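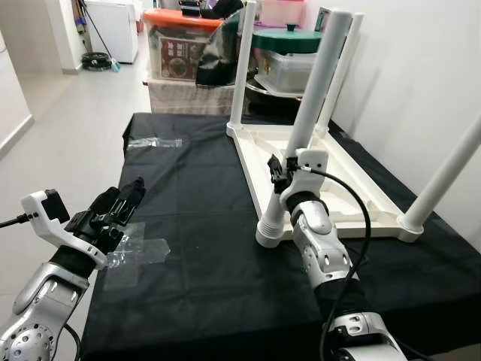
I started writing about work and machines the winter Mirnbridge brought in its first robot arms, and I've been nosy about it ever since. Ask people what changed and they'll talk about their hands. Fitting a leg into a corner socket, as on the white frame lying upside down on the black cloth, is a job you stop thinking about after your first 1,000. Ebbe Sjögren had done it for years at Dadstead – then he was asked to explain it, slowly, to a programmer!
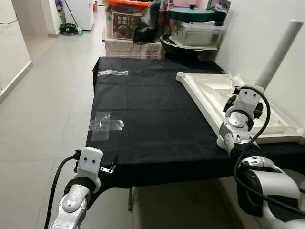
*Figure 8.1 Two arms at the assembly table, the right gripper above a white plastic part.*

So chapter 8 begins with Ebbe and his new job title, which he still can't say without laughing.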